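Priller shallow sorting bins, set of mixed colors: bench review
Reviewed by Gergely Major

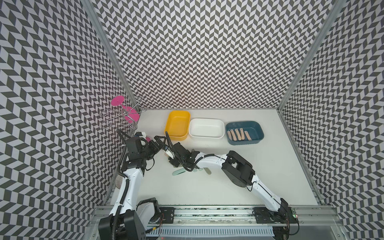 The Priller bins are sold for small parts and craft stock, and I bought mine to replace a drawer of cardboard trays that had gone soft at the corners. They have been in daily use since July, mostly for flat wooden sticks, caps and short offcuts.

Material and molding. The bins are plain rectangular plastic. Corners on the yellow one are well rounded, which makes it easy to wipe out. I found one molding burr under a rim and took it off with a knife. The white bin is shallow, and stock can be picked out of it without tipping. Color is even throughout the set.

Capacity. Popsicle-type sticks lie flat in the teal-blue bin and stay visible against the darker floor. White is the worse choice for pale wood under bright light. I keep it for dark fasteners.

Stability. On a smooth white tabletop an empty bin slides when bumped. There are no feet. I loaded one bin to 2000 grams and left it for 11 days. The floor bowed slightly under load and returned to flat within the hour.

Cleaning. Warm water and dish soap remove pencil and dust. Dried wood glue lifts off in one piece. Permanent marker does not come off the white bin with either soap or alcohol.

Comparison. The Landari tray is stiffer and has a rubber base, but its square inside corners collect sawdust. Enikő Dudás lent me her Fekete set for 2 weeks. Those nest better and the rims are sharper on the fingers.

Shortcomings. No lids are offered. The label area is too narrow for a standard printed strip, so I write on masking tape. Drorkholm, the shop I ordered from, sells the colors only as a set, and a replacement for a single cracked bin means buying all of them again.

Rating: 4 out of 5. I would order them again for light stock. For metal parts, get the Landari.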